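The Drukley Plush Bed Blanket in Cream 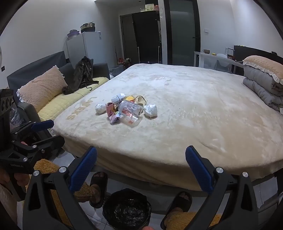
I sell a lot of blankets, and I have opinions on most of them, so I'm going to do this page the way I'd tell you about it if you walked into the shop. The Drukley is the one I have at home. I bought it before I stocked it, I've slept under it for two winters, and I eat on top of it far more often than I should. If you've ever cleared a night's worth of cups, tissues and snack wrappers off your bed in the morning, you and I are the same kind of person and this page is for you.

What you get

One big, thick, cream plush blanket, furry on the top side, with lettering pressed into the pile in a slightly darker beige. The lettering runs on a diagonal and it's quiet. I was worried it would look like a hotel towel, but once the blanket is on a bed and has a few folds in it you only catch bits of it. Some customers turn that corner to the foot of the bed. I leave mine wherever it lands.

The underside is a short brushed knit, smoother than the top, and it doesn't grab at pajamas the way some of the fluffy ones do. The edges are folded over and stitched twice. There's no satin binding, which I know some people love, but satin binding is always the first thing to fray on me and I was happy to see it gone.

It comes rolled and squashed in a zip bag. Give it a night out of the bag before you judge it! The first one I opened looked flat and a bit sad, and I nearly sent the whole order back. By the next morning it had puffed up and the creases were mostly out. A good shake helps, and so does ten minutes in the dryer on the no-heat setting if you're impatient like me.

How it sits on a bed

It's made to cover the whole top of a large bed and bulge over the edges a little. It won't reach the floor. If you want a blanket that hides the boxes you keep under there, look at the Tambunan throw cover instead, it's thinner but has a longer drop.

In a small room I think the shorter drop is an advantage. My own bedroom is basically a bed with a strip of floor next to it, and a blanket that drags would be underfoot every time I got up. With this one I can keep a little trash bin right up against the side of the bed and the blanket stays out of it. That's how I do my tidying: sweep everything on the bed into a pile near the middle, then move it over the edge into the bin. Takes a minute, less if I've only had tissues and a carton of something.

Crumbs, drips and the stuff that ends up on it

Okay, this is what most of you email me about, so here goes.

Dry stuff is easy. Wrappers, tissues, empty cups, bottle caps, all that just sits on top of the pile and lifts off. The fur is dense enough that things don't sink down into it and disappear. I lost an earring in a longer-haired blanket once and found it by stepping on it in July, so I care about this.

Crumbs are the weak spot. Chips are okay, they're big. Anything with sugar or sesame on it will work its way down to the base of the fur and you'll need to take the blanket outside and flap it, or go over it with the upholstery end of the vacuum on low. Don't use a stiff brush. It pulls the fibers straight and you get a patch that looks different from the rest for a week or so.

One warning about tissues. Get them off before the blanket goes in the wash. I say this every time and every winter I do it myself anyway, and then I spend an evening picking white fluff out of cream fluff, where you can't even see what you're doing.

Drips depend on how fast you are. Water and tea came out of mine with a damp cloth, dabbing from the outside in. Strawberry milk took two goes and some dish soap. Cream is a braver color than gray, I won't pretend it isn't, but I find I look after it better for that reason.

Washing

Cold, gentle cycle, on its own. It is a heavy thing when it's full of water, so if your machine at home is on the small side I'd take it to a laundromat and use one of the big drums. Skip the softener, it coats the fur and makes it clump. Dry it on no heat or low, or hang it over two lines so the weight is spread out. When it's nearly dry, shake it hard, then put it back in for a bit. The embossed letters soften slightly after the first wash and then stay put.

It sheds a little at the start. I'd wash it once before you use it with dark sheets. After 3 washes mine had pretty much stopped.

Is it too hot?

For some of you, yes. I run cold and I keep it on from October right through to May. My other half (who is a furnace) kicks it off by midnight and it all ends up on my side. If you share a bed with someone like that, it works nicely as a top layer that you fold down to the foot, with something lighter underneath. We sell the Trilham cotton quilt for this and the two go together well - the Trilham is off-white, a shade cooler than the Drukley, but close enough that it looks like you planned it.

Colors

Cream is the one on this page and the one I keep most of. There's also a mushroom brown and a dusty pink. The pink is lovely in person and photographs like salmon, so if you're after a soft pink, trust me over your screen. We had a dark green for one season and I'm asking for it back.

Things people ask

Does it smell when it's new? A bit, like new curtains. It's gone after airing or a wash.

Will my cat wreck it? Claws do catch. My neighbor's cat has made a nest in the middle of mine and there are a few pulled tufts, which I trimmed with nail scissors. Dogs seem fine, but pale fur and muddy feet, you know how that goes.

Can I use it on a couch? You can, but it's a lot of blanket. I'd fold it in half first.

Is it slippery? No, the knit side grips sheets fairly well. It does creep down toward the foot if you toss and turn.

Do you sell it in a kids' size? Not at the moment. The maker says a smaller one is on the way, and I'll put it up when I have it in my hands and not before.

Ordering and returns

Blankets go out from our Sultutmont storeroom, packed in a box with the zip bag inside. Keep the bag! It's a good one and it's how I store mine over the summer. Just don't leave it squashed in there for a whole year.

If you don't like it, send it back unwashed and I'll refund you. I do ask that you try it on top of your own sheet first, and please, no snacks until you've decided. If it arrives with a loose seam or a bald spot, send me a picture and I'll swap it.

The next batch of cream is due in soon and the pink is in stock now. Sign up with your email under the color you want, and you'll get one message from me when it's ready to ship.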